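Talks > Club Evenings > Running the Bench: Speaker Notes

Running the Bench: Line Changes and Late Leads in Amateur Hockey
Speaker notes, Grundell Rink clubroom, Monday session

Start on time. Ask people to move forward, the back of the room can't hear over the compressor. Say that the handout has the change charts on it and that there's no need to copy them down.

Opening

I have coached adult and junior hockey at Grundell for a good while, and before that I played defense, badly, for a team that folded. Most of what I know about running a bench I learned by getting it wrong with a one-goal lead and six minutes left.

Tonight is about the bench only. Systems, power play and goaltending are for other evenings. If somebody asks about the neutral zone, say we can talk at the break.

Part one: how long is a shift

Ask the room first. People will say a minute. Then ask who has had a stopwatch on it. Usually few hands.

At our level a forward's shift drifts past 90 seconds as soon as the coach stops watching it. The player doesn't feel it. He feels fine until the puck turns over, and then he has to skate back 200 feet on legs that are finished. Most of the goals we gave up late last season started that way. The tired player was usually the one who should have been off 20 seconds earlier.

What I ask for is 45 seconds for forwards and a little longer for defense. I don't shout the time. I tap the next line on the shoulder at 35 and they stand up. The players on the ice see them standing.

Pause here. Show the first chart. Point out that the second period is different: the bench is farther from our own net, so defense can't change the way they did in the first. Tell them to watch for that in any game this week, at any level.

Part two: who goes next

Two ways to do it. One is to roll three lines in order and never think about it. The other is to match lines against the other team's best. I did the second for years and I now do the first for about two periods out of three.

Reasons, if asked:
Rolling keeps everyone warm. Players who sit for five minutes come back cold and take penalties.
Matching only works if you have last change, and even then the other coach can change on the fly.
Parents and adult players alike pay the same ice fee. They notice.

Tell the Cellell story. We were up two goals away to Cellell in the semifinal and I shortened the bench to two lines at the start of the third. By the ten-minute mark both lines were done. We took two hooking penalties in a row, both from tired forwards reaching with the stick. They scored on each one and won it in overtime. The third line had been our best line in the first period and they sat and watched all of it.

Don't rush this one. Let people laugh if they want to.
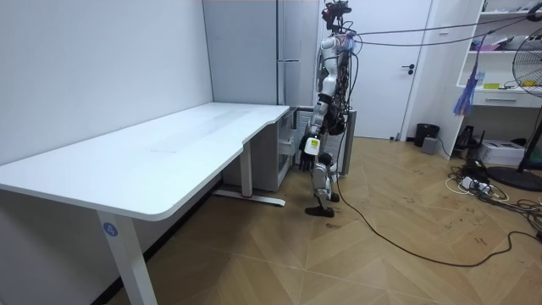

Robot at the end of a white desk, small bottle in hand.

Part three: the last five minutes

Protecting a lead. The common mistake is to tell players to be careful. Careful players back up to their own blue line and stop skating. I would sooner tell them one plain thing to do, such as getting the puck below the other team's goal line every time they cross the red line. One forward goes in after it and two stay high.

Chasing a goal. Pull the goalie earlier than feels right. When I started, everyone waited until the last minute. We now go with a little over two minutes left if we have the puck in their end, and the goalie knows before the period starts what the signal is. Ours is a raised clipboard. A shout will get lost in a loud rink, and Pană is a loud rink.

The sixth skater should be picked before the game. Write the name on the card. If you choose at the time, three players will look at you and two will jump, and then you have a bench minor on top of being a goal down.

Timeout. You get one. I keep it for after an icing, when my own five are stuck out there and can't change. Thirty seconds of rest is worth more than anything I could say to them. Let them drink, say one sentence, send them back.

Part four: the bench itself

Short section, skip if we are behind time.

Defense sit at the end nearest our own goal in the first and third. Forwards at the other end. One person on each door, and that person does nothing else. Spare sticks go in a rack behind, sorted by number, blades up. Water on the ledge and off the floor.

The backup goalie keeps the face-off count if he is willing. It gives me something useful at intermission and it keeps him in the game.

Questions I usually get

What about a short bench, nine or ten skaters? Shorten the shifts further, down to 30 seconds, and forget about set lines. Next one up goes over. Kelel played most of last winter with nine and finished second doing exactly this.

What do you do with a player who won't come off? Talk to him before the next game, away from the others. If it happens again he starts that game on the bench. I have only had to do it with two players, and one of them thanked me later. The other changed clubs.

Do you use an app? No. A card and a pencil. My hands are cold and a phone goes dark when I need it. The people who do use one seem happy with it.

Should kids roll lines as well? Under 12, always, right to the final buzzer. Above that, talk to the parents at the start of the season and tell them what you plan to do in close games – then stick to it.

Close

Remind them that the blank bench cards are by the door, two per person. Rink wants the room cleared so the late skate can use it. Next talk is on penalty killing with four tired players. Stack the chairs.

Contact: Grundell Rink clubroom, ext. 2741 | © Grundell Hockey Coaches | Back to top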